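I spent most of June holding a gripper in my hand and pretending to be a robot. Kenza Kettani, who got me into this, calls it collecting demonstrations. You squeeze the handle, the fingers close, the camera on top records what a machine is supposed to learn from you. We did test tubes: pick one up, carry it over, put it in the other rack, start again.

The plan said 1000 episodes. We ended up with 1516, and I am still not convinced that the extra ones bought us anything except a sore wrist.

My doubts started with the sorting. Édgar Ospina went through the lot and threw out 364 of them. Some were obvious, a dropped tube or a hand in the way. Others he rejected for "hesitation," and I'd like to know who decided that hesitation is bad data. I hesitate when I can't see the hole. A robot that can't see the hole should probably hesitate too. 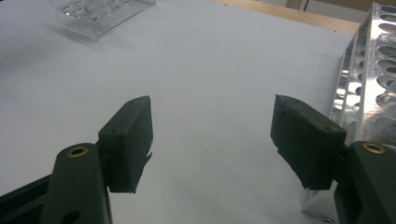

Variety is the word everyone leans on, and I think we fooled ourselves about how much of it we had. We named our setups as if they were different worlds: Rengifo was the morning one, Grirau the one with the lamp moved. Same table, same pale covering, same two people with the same habits. Yes, we had a shiny metal rack and a clear plastic one, and those really do look different to a camera. The metal throws highlights all over the place and the plastic is mostly edges. But two racks is two racks. I wouldn't bet on a third.

Then there are the pads. The edges on ours are ragged, with a little flap sticking out of one, and I have no idea whether the model will treat that as part of the job. Kenza says it washes out with enough examples. Maybe. She said the same on Sterkumeck, and that policy got lost when we changed the tablecloth.

I asked for one small test before we record any more: train on half, train on all of it, compare. If the curve is flat we stop – or at least we go and do it on somebody else's table. Édgar is for it. Kenza wants to finish the Bidov batch first, so I'm back on the handle at 9 tomorrow.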